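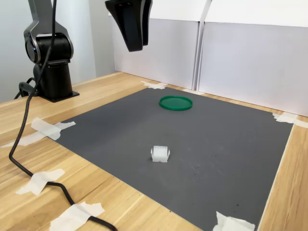 Fig. 1. Gray mat on a wood tabletop, corners held with white masking tape. The cable at left is taped down too.

Workspace Basics, Unit 6: Mats, Tape and Dishes
Instructor: Khadija Bouzid
Porkenberg Building, Srivastava Room

Read this before Friday. The practical starts at 10, and the mats should be down before we do anything else. Bring Unit 5 with you, as we will use the lighting notes again.

1. Why use a mat

A bare wood top is a poor surface for small work. The grain is busy, the color is close to that of many plastics and cardboards, and a hard part set down on varnish slides or bounces. A plain mat gives you one color, one texture and a clear limit to the area you are working in. If a piece is off the mat, it is out of the work area and should be put back or put away.

Gray is the color we use in this course. Black mats hide dark screws and rubber parts. White mats hide paper, nylon and clear plastic, and they glare under the ceiling lights. Gray is a compromise. Pale pieces show up well on it, and most dark ones can still be found if the light comes from the side.

The mats in the cupboard are the Wiveo ones. They have a matte side and a smooth side. The matte side goes up. Some of the older mats have been stored rolled and will lift at one end. Lay these upside down under a few books the evening before, or swap them for a flat one if there are any left.

2. Laying the mat

Wipe the surface first with a barely damp cloth and let it dry completely. Tape does not hold on dust, and it holds even less on a damp patch. Then wipe the back of the mat.

Set the mat down where you want it and stand in your working position before you tape anything. Reach to the far corners. If you have to lean, the mat is too far back. The mat does not need to be square to the table edge. Square to you is more useful, and a diagonal mat is fine if that is how you stand.

Start with one back corner. Press the mat flat with your palm, moving away from the taped corner, and tape the corner diagonally opposite. Then do the other two. Taping along one side first tends to push a wrinkle toward the other side, and you end up lifting it all again.

3. Tape

Use white masking tape. Packing tape leaves glue on the wood, and duct tape can take the finish with it. Ekness tape is what we have on the shelf. Any paper tape of the same kind will do.

A single strip laid across the corner is enough for a short session. For a mat that stays down all week, use two strips crossed in an X. Half of each strip goes on the mat and half on the wood. Tape that is mostly on the mat looks secure but lets go at the first tug.

Press each strip from the middle out. Crumpled tape still holds, but it makes a ridge that catches sleeves, so it is worth pulling up and doing again on the side where you stand. Change any strip that has started to curl. Do not put new tape on top of old tape.

Cables that run across the work surface get the same treatment. Let the cable lie in the curve it wants to make, then put tape over it at the bends. Two pieces are usually enough on a short run. Leave some slack on both sides. Cables stay off the mat itself wherever there is room to go past it.

4. Dishes and loose parts
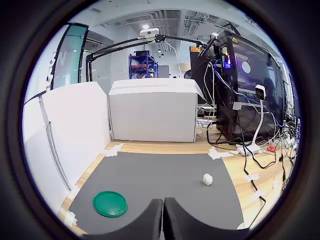 Every loose part needs a place to go before it is picked up. The place can be very simple. A jar lid, a saucer or a shallow plastic plate all work, provided there is a rim and the bottom sits flat. Choose a color that is different from both the mat and the parts. A round green lid on a gray mat can be found at a glance, and so can a small white cube sitting on the other side of the same mat. Leave open space between the dish and the parts waiting to go into it, so that you can reach for one without brushing the other. Put the dish down rim up, with all of it on the mat, and check that it does not rock.

Height matters more than width. A rim that is too low lets round parts roll out, and a rim that is too high makes you lift your wrist over it each time. For pieces the size of a sugar cube, a lid with a shallow rim is about right. For anything smaller, such as washers, use a dish with sloping sides.

Shiny dishes are acceptable but they reflect the ceiling lights. Turn or move the dish until the bright spot is away from where you drop the parts. A scratched dish is still a good dish. A cracked one goes in the bin, as small parts get stuck in the crack.

5. Putting parts in the dish

Hold the part low over the middle of the dish and let go of it there. Dropping it from a height makes it bounce, and the rim will not stop a bounce.
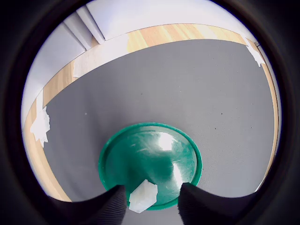
Parts that land on the rim should be dealt with right away. A piece resting half in and half out will fall the next time the dish is touched, and it nearly always falls outward. Pick it up again and place it properly. Do not nudge it in with the side of your hand, which tips the dish.

Pieces with flat faces are easier to pick up by two opposite faces than by the corners. If the piece has settled at an angle, turn it flat on the mat first and then lift it. Take one piece at a time until you have finished the practice set.

6. Practice set

Each pair has one mat, one dish and a bag of 11 white pieces. Spread the pieces over the half of the mat away from the dish. One person moves them to the dish while the other writes down any that touch the rim, miss or roll. Then change places. Move the dish to the opposite side and do the whole set again.

Write down which dish position you found easier and whether the light had anything to do with it. A few lines are enough. Hand the sheet in at the end.

7. Clearing up

Count the pieces back into the bag. Wipe the dish and the mat. Peel tape slowly and low to the surface, pulling it back over itself. If it tears, start again from the other end. Any glue left on the wood comes off with a little warm soapy water and a cloth. Please do not scrape it with a blade.

Mats are stored flat, matte side to matte side. Dishes go on the middle shelf, with the lids stacked by size. Partly used tape rolls go back in the drawer with the end folded under.

Mats needed for the August sessions can stay taped down. Write your group's name on a piece of tape and stick it to the table next to the mat.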